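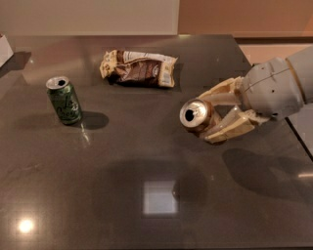

**Table clearing** is the everyday job of taking cans, wrappers, cups and other leftovers off a table once people have finished their snack, and putting each thing where it belongs. It is a smaller chore than washing up, and in many homes and offices it falls to whoever happens to walk past next.

## Cans

Aluminum drink cans are usually picked up first, as they stand tall and tip easily. An opened can may still hold a mouthful or two, so it is lifted upright and emptied into the sink before it goes in the recycling. Many households give it a quick rinse as well, especially in warm weather, when a sweet drink left in the bin will bring ants and fruit flies.

## Wrappers

The wrapper from a chocolate or granola bar is light and springy – it will slide off a table at the least draft – and it tends to hold on to crumbs in its folded ends. Most are made of thin plastic film, sometimes with a metal layer, and go in the ordinary trash in many towns. Local rules differ a good deal, and it is worth looking them up once.

## The tabletop

Dark, glossy tables are handsome things, but they show every smudge and fingerprint, and a wet can will leave a ring. A soft damp cloth followed by a dry one is generally enough. The Honer household guide, revised each October, suggests waiting 5 minutes after wiping before setting anything down again, while the older Runex guide leaves the drying to the reader's patience.

## See also

- Coaster
- Dishcloth
- Household recycling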